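11 April 2022, bench 2, kitting cell

Back after a fortnight away and the cell still runs, which I put down to the fact that the undergraduates were also away.

For those joining from the Drimer group: the student project is kitting. Two arms fill a tray with one round red board and one harness, ready for whoever does the assembly. The left arm, known as Drorkum for reasons lost with the last cohort, does the boards. The right one is Pintér and does wires. Drorkum has the easy job and gets all the visitors' attention. Pintér has been trying to pick up what amounts to cooked spaghetti since the start of term and gets shouted at.

State of things in March, from my notes: 200 attempts logged on the harnesses, 67 of them good. The team's slide called this "a promising baseline". Etelka Jakab asked what an unpromising one would look like and the slide was changed to "a baseline".

Most of the failures were the same failure. The jaws close on the middle of the bundle, the bundle sags both ways, and one end catches the rim of the bin on the way out. So the plan for this week is to grip close to a connector and let the rest trail. Etelka's idea. I said it would swing. She said then lift it slowly, in the tone people use with me on Mondays. 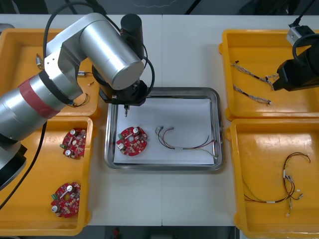
Changes made this morning, so that I don't have to work them out again on Thursday:

Lift speed for wires cut to 60 mm/s. It is painful to watch. Bring tea.

White paper back in the steel tray. Somebody had taken it out to be tidy, and the vision code promptly found a second board in the reflection and sent Drorkum to collect it. Please leave the paper alone. If it gets grubby, change it for another sheet of white paper. The squared paper in the drawer was tried last year and we don't talk about it.

Orange bins pushed up against the tray and their corners marked with pencil on the table. Tape would be better but we are out of tape, in a robotics lab, in term time.

Tool offset on the left arm re-measured. The old value was out by enough to explain why boards kept landing nearer the edge than they should. I had blamed the camera calibration for this, in writing, to three people. I have now written to them again.

Rular (our scheduler, named by a student who swears it isn't a typo) still won't let both arms over the tray at once. The limit is set far too cautiously, so Pintér stands and waits while Drorkum finishes admiring its board. I'd like to loosen it, but the last time we did that the arms met, and I had to fill in the form with the diagram. Leave it until the demo is done.

Log file 873 is the first with the new grip. Don't mix it with anything earlier when you do the plots, as the wrist angle convention changed as well. Yes, I know. It's in the readme now.

Still to do: a rule for the big tangled harness, which has several connectors and no obvious good end. The students want to train something. I want them to try "pick the one on top" first and write down what happens. Etelka has the spare fingertips in her desk, second drawer, under the biscuits.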